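Subject: Re: [oldhw] Case layout for dual-bank boards, PSU position
Date: March 2018

On the Trummer thread, Regula Hofstetter wrote:

> Has anyone had one of the Jonell towers on its side with the panel off?
> I need to know whether the DIMM slots can be reached on both sides
> of the socket without taking the supply out first. The service sheet
> shows one bank only, and it is dated May with no year on it. I have
> a pair of these to refit and would like to do each of them once.

Regula,

The sheet you have is for the single-bank board. The dual-bank board puts one row of slots above the socket and one below, and the expansion slots start directly under the lower row. With the case flat, the upper row is easy. The lower row is easy too, provided the supply has not been laid back over the bottom of the case.

Work order I use:

1. Case on its side, panel off, drive cage left in.
2. Supply unscrewed but not yet refitted.
3. CPU in, retention bracket closed.
4. Memory, both rows. Open the white latches fully before seating anything.
5. Cooler, then cards, then supply.

Keep the cable bundle at the top of the board clear of the upper latches. If it lies across them, a module can feel seated at one end and still be high at the other. 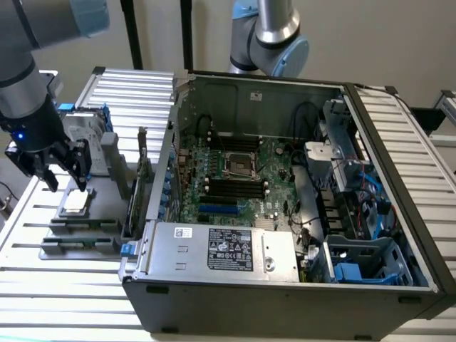 Regula replied off-list that this settles the memory, but that she would still fit the supply before the cooler, as the Brellach coolers she has are short and she prefers to route the main power lead while the socket area is open. She also asked whether the socket should be left bare in the meantime.

On the order: with a short cooler either way works. With the tall Sunari one, fit the cooler first – the clip needs a straight push and the supply housing takes away the room for your hand.

On the socket: put the plastic cover back if you still have it. If not, close the bracket and keep screws and tools away from that side of the board. A screw dropped into an open socket can bend contacts that are very hard to straighten.

Two smaller points. Check the supply label against the board's connector list before you route anything; I have 2 Trummer units with the same housing and different leads. And leave the drive cage until last. It stiffens the case, and the side panel is harder to line up without it.

I can scan the dual-bank sheet if the list wants it. It is a 100 dpi copy at best, but the slot numbers are readable.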